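From: Iulian Ilie
To: Nutalport suturing list
Date: 28/05/2022
Subject: Re: Thread keeps getting away from me

Mircea Nistor wrote:
> I've got 40 minutes on the practice bench next week and I still lose
> the tail every time I go for the second throw. Do you leave yours
> long? And is the black thread worth the bother?

Hi Mircea, hi all,

Yes to black, every time! I bought a 400 m reel of the Pascu stuff back in November and I'm still on it (no idea how, the way I waste it). On anything pale it's so much easier to follow, and my eyes aren't what they were.

As for the tail, I used to leave mine far too long and then spend ages chasing it about. These days I like a short end with a bit of a curl, jaws open, and I come up to it from underneath – much less faffing.

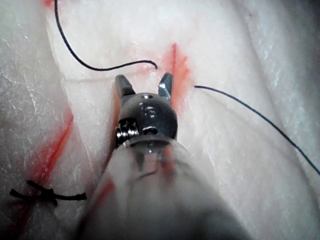

Mircea thinks a short tail is asking for trouble, as it slips back through the loop before the knot's snug. Fair point, and I'd go longer for a first try. Bring your own thread, by the way, the bench drawer had only blue left.

Iulian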